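Handout 5: House rules for two-arm table tasks
Yuxi Meng, Plekham robotics short course

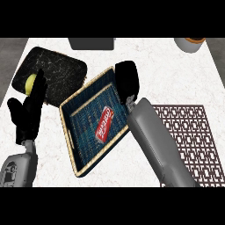 Fig. 1. Simulated tabletop: red can lying in the basket, neither hand touching it.

I want you to write down what counts as "done" before you run a single trial. Is a can on its side in the basket a pass? I say yes, but your sheet has to say so too - otherwise we'll argue about it until November!

Run 100 trials per task and keep the failures in the log (yes, the silly ones as well). If you change the layout, start a new sheet. And please give both arms their own stop rule - last year's lot forgot, and I had to bin 38 runs.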